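How to Budget for a Small Robot Cell for Computer Teardown

Posted 13 February 2022

Most first budgets for a robot bench list the arm and stop there. The arm is the easy line, because a supplier will quote it. The lines below it are where a small repair or recycling shop runs short. The steps here follow the order we used for the Utness bench.

Step 1: Write down the job

Pick one task and describe it in a sentence. Ours was "remove memory, cards and drives from a desktop tower that a person has already opened." Leave side panels and stubborn screws to people in the first year. Every task you add brings another tool and another round of testing.

Step 2: Measure your worst case

Go to the shelf and pull the biggest and most awkward machine you expect to handle. Note its length and height, then add clearance above it for the wrist, the camera and the gripper fingers. Our first layout needed 800 mm of clear reach from the base, and that figure ruled out two arms before we had looked at a price.

Leave bench space for the side panel too. It has to go somewhere, and some panels have molded plastic parts on the inside that need room.

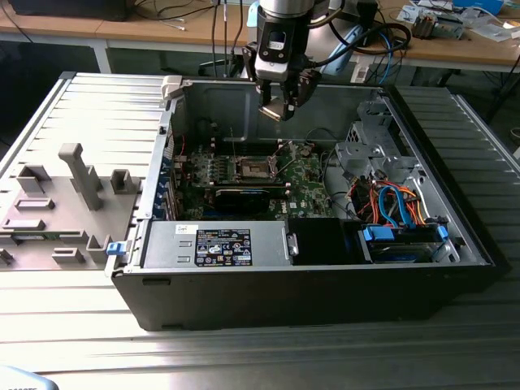
Tower on its side on the ribbed aluminum surface, panel off, gripper over the motherboard area.

Step 3: Split the quote into five lines

Ask each supplier to price these separately:

Arm and controller
Gripper, with spare fingers
Wrist camera, mount and cables
Work surface, pedestal and fixtures
Installation, safety review and training

Dranditz sent us a single total the first time. When they broke it out, the camera mount had been left off. Laaksonen listed everything but quoted spare fingers as a set of one. Order 3 sets. Fingers get bent on drive cages and card brackets, and waiting on a replacement stops the whole bench.

Step 4: Plan the cables

Cable routing is cheap on paper and slow in practice. The wrist camera and gripper both need cables that can follow the arm through its full range without dragging over the work. Put clips, sleeves and a day of labor in the budget. If the network switch and monitor will share a table behind the arm, price a tray for those leads as well.

Step 5: Set aside practice machines

You will break things while tuning grip force. Keep a stack of scrap towers from different makers, with boards, cards and drives still in them. Ours came out of the Mustora store room at no cost, but if you have to buy them, give them their own line.

Step 6: Phase the spending

We split the purchase in 2. The arm, gripper and surface went on the first order. The second camera and the powered screwdriver were held until August – by then we knew which fasteners were worth automating. Ask for the second-phase prices to be held in writing.

Before you sign, check the delivery terms for the pedestal. It may ship separately from the arm, and you can't bolt anything down until it arrives.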